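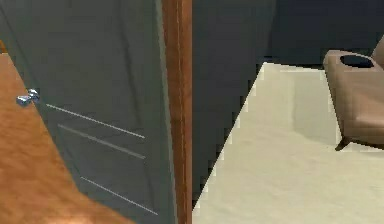 Robot stops at the bathroom doorway in our simulator project

Print this page | E-mail this page

velturafan, 4/26/21

Our school club is doing the Plunden challenge. The simulated robot has to go from the living room to the bathroom and stop in front of the sink. It gets to the doorway and then stays there until the timer runs out at 159 seconds. We use the Veltura planner with default settings. What should we change first?

tukel_team

Check the clearance setting. Ours was 31 cm, too wide for the doorway, so the planner never found a path. We lowered it to 20 and it went through.

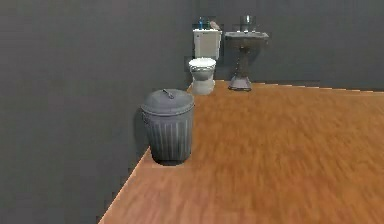

Goal placement is the other thing to look at. Many teams put the goal point at the center of the sink, and the planner rejects it because that spot is inside an object. The open wood floor in front of the sink is a good place for it. The gray trash can by the left wall should be in your obstacle map too, along with the toilet. Then do these in order:

1. Reload the map after every change. The old one stays in memory.

2. Start a test run from just outside the bathroom with the door open.
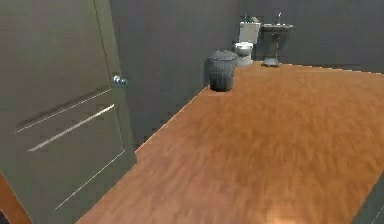
3. Go back to the real start point and run the full route at least four times.

cao_b

Had the same problem in November. Reinstalled and it worked, don't know why.

Contact us | Copyright Plunden Community Help | Back to top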